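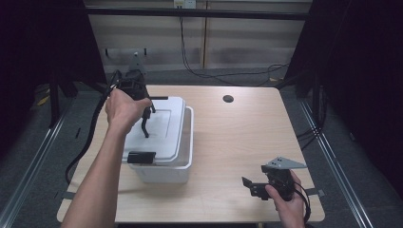 Bergmann publishes maintenance schedule for handheld gripper stations

LUNDTON, October – Bergmann has released a maintenance and setup schedule for the Jekotel tabletop station, a work cell built around 2 wired handheld grippers. The schedule replaces the setup notes issued with the first units and applies to all 149 stations in service.

It divides the work into a check at the start of each shift and a longer inspection every 186 operating hours. The shift check covers the gripper fingers, the handle fasteners, the cable exits and the clips at the table edge. Each gripper is opened and closed fully before the station is released. The operator then runs a short trial on a lidded plastic container, using both hands.

Cable wear accounted for 94 service calls at the Zandstead repair shop over the last reporting period, more than any other fault. Cables are now to be replaced as complete assemblies – field splices are no longer accepted. Slack must be left between the gripper and the first fixing point, so that the operator can reach the back corners of the table without loading the connector.

"Most of the grippers we receive have sound mechanics and a damaged cable exit," said Elsie Cheetham, service manager at Bergmann. "The inspection takes the strain relief apart and looks at the conductor underneath."

Finger alignment is checked with the jaws closed. Bent fingers are replaced in pairs and the zero position is set again afterward. Mounting plates are retightened at the same time.

The schedule and the revised parts list are available to station operators from the Zandstead shop. Parts orders placed under the old numbers will be filled through the end of the year.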